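Robot refurbishing line stood down after bent-pin fault, Sindis says "no safety issue"

TODPORT – A robot line that refits used office computers has been stood down for the second time since June, after a fault in its grippers left 11 motherboards with crushed socket pins.

Sindis, which runs the Todport refurbishing plant, confirmed the stoppage in a short written statement. The company described the fault as "a calibration matter affecting a very limited number of units" and said the line would return to normal "shortly". It gave no date, and did not say how long the fault had been present before staff noticed it.

The last point matters. According to a maintenance summary seen by this newsletter, 617 machines went through the processor station between its last full check and the stoppage. Sindis says all of them passed a power-on test. A power-on test will catch a dead board. It will not always catch a pin that is slightly out of line and still making contact, and the company would not say whether any sockets had been looked at under magnification.

The station handles older workstations, pulling the processor, cleaning it and putting it back. Most of the work is on Xeon machines coming off lease, where one board can be worth more than everything else left in the case.
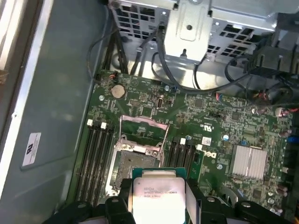
A processor has to go down flat and square, and there is very little room for error once it reaches the pins. The summary says the gripper was releasing early on one side, so that a corner of the chip landed first. The force sensor that should have stopped the arm had its limit raised during an earlier repair – and was never set back.

Sindis bought the grippers from Geerts, which told us it had "no record of a hardware defect" and that force limits are set by the customer. Sindis, for its part, said settings were left as they were at handover. Both statements can't be right, and neither company would provide the handover paperwork.

There is also the question of the guard. The summary notes that two staff reached into the cell to free a stuck chip while the arm was paused but still powered. No one was hurt. Sindis calls this "an approved recovery step". The plant's own written procedure, a copy of which was attached to the summary, says the arm must be isolated first.

When the line opened, the company promised it would cut damage to boards by half. Asked for figures, it said these were commercially sensitive. Its smaller shop at Branton, where the same job is still done by hand at 4 benches, has taken on the backlog in the meantime. Sindis would not say how many boards Branton has damaged over the same period.

Customers who received a workstation from the affected run have not been contacted. The company said it saw "no need at this stage".

Comments (3)

pinched_lead: Bought one of these for the office and it drops half its memory every few days. Was told to reseat the sticks. Might pull the cooler and have a look at the socket now.

Marg in the valley: Who raises a force limit and doesn't write it on the whiteboard? We had the same thing at a bottling plant years ago, different colour robot.

toolcrib: To be fair I've bent plenty of pins by hand. But I knew about it when I did it.

Contact the newsroom | Corrections | © Todport trade newsletter, all rights reserved | Back to top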